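Moving to a smaller home

In May we moved from Hellthorpe to Pletlow, and I promised some readers that I would write about it when the internet was connected. It is connected now, so I will try to keep my promise. I have moved many times in my life, two of these times to another country, and I believed that I was good at it. This move was the shortest of all and it gave me the most trouble.

The new apartment has one room less than the old one. On paper this is a small difference. In the old place we had a room that we called "the office," but my husband worked in the kitchen and I worked on the sofa, and the office was full of things that waited for a decision. There was a sewing machine from my aunt, a tent, winter curtains, school books of our daughter, and many cables. When you have a room like this you do not have to decide anything. You open the door, put the thing in, and close the door again.

How we started

My first plan was to sort one room every weekend. I wrote it on a sheet of paper and put it on the refrigerator, and for two weekends it went well. Then my mother came to visit, and then I had a cold, and the plan stayed on the refrigerator but we did not look at it anymore.

What helped me in the end was a conversation with Emlyn Edwards, our old neighbor from downstairs. He moved into that building when he was a young man and he has seen many families come and go. He told me to pack the things I love first and not last. Everybody advises the opposite, that you should begin with the things you do not use. But he said that when you have packed what you love, you look at the rest with a cooler head. I tried it with the books. I packed the ones I would buy again if they were lost in a fire, and after that I stood in front of the shelf and felt almost nothing about the others. It was a little sad, but very practical. They went to the school library sale.

I did not manage to do the same with the kitchen. I am attached to my pots in a way that I can't explain in English, and also not in my own language. All the pots came with us.

The money part

A few people asked me about the cost, so I will write it down. We took the moving company Phillips, and for the truck, the two men and the insurance we paid 1385 dollars. It sounds like a lot for a short distance, and my husband said so several times. But we live on the third floor now and the elevator is too small for the sofa. When I saw how they carried it around the corner on the stairs, I stopped thinking about the price. We also had to pay a deposit of 500 dollars to the new building for the use of the entrance, and we got it back after one week.

One thing I would do differently is to ask early about the parking. In Pletlow you need a permit for a truck to stand on the street, and the office that gives it closes at noon. I came at ten past twelve. The woman was still there behind the glass, eating a sandwich, and she pointed at the clock in a friendly way.

Boxes and tables

My opinion about boxes has changed completely. I always liked the big ones, because I thought fewer boxes means less work. Now I prefer them low and open, and I like to have one standing on a table at the right height for my back, so that I put things in without bending. A big box on the floor makes me throw things in. With a small box I look at each thing before I let go of it. A white table is also very good for this kind of work, as you notice every small screw and every button.

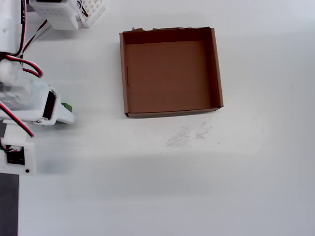
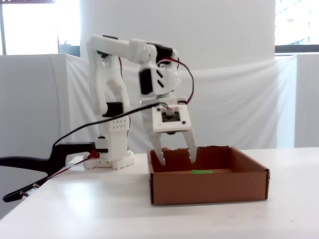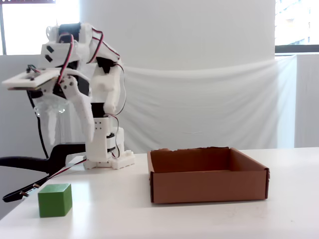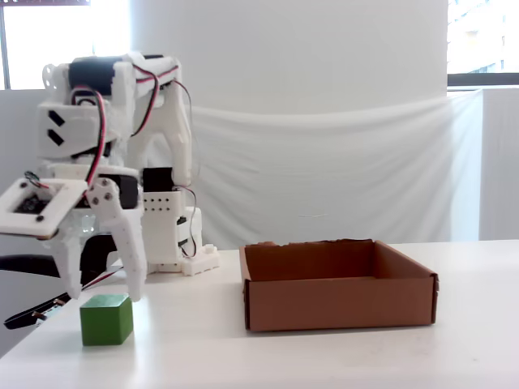 The first weeks in Pletlow

We have been here long enough now that I know which step on the stairs makes noise. The apartment gets light from the east, so the kitchen is lovely at 7 in the morning and rather dark when I cook dinner. I bought a lamp for this, but I chose it in a hurry and it makes the food look gray. I will look for another one at the flea market in Pondalo, where a friend found very nice glass lamps last year.

For our daughter it was harder than for us. She is 13 and she did not want to leave her room, which had a slanted ceiling and a view of the railway. The first nights she slept badly and said that it was too quiet. Then she discovered that her new window looks at the yard of the bakery, where they start before sunrise and play the radio, and now she sleeps well with the window open.

The sewing machine came with us too. I had decided to give it away and I had even written the advertisement. Then my aunt telephoned, about something completely different, and at the end she asked if I was still sewing. I said yes. So now it stands in the bedroom under a cloth, and I have promised myself to make new curtains before winter, as the old ones are too long for these windows.

There are still 5 boxes in the hallway. I know what is in four of them. The last one has only "various" written on the side, in my own handwriting, and every time I walk past it I become a bit angry at myself. My husband suggests that we leave it closed until Christmas, and if we did not miss anything by then, we take it away without looking. I could never do this. I would lie awake and think about the good scissors.

If somebody reading this knows Pletlow well, please write me where to buy proper rye bread. The bakery behind our house has beautiful white rolls, and the people are very kind, but I miss the dark bread from Hellthorpe very much.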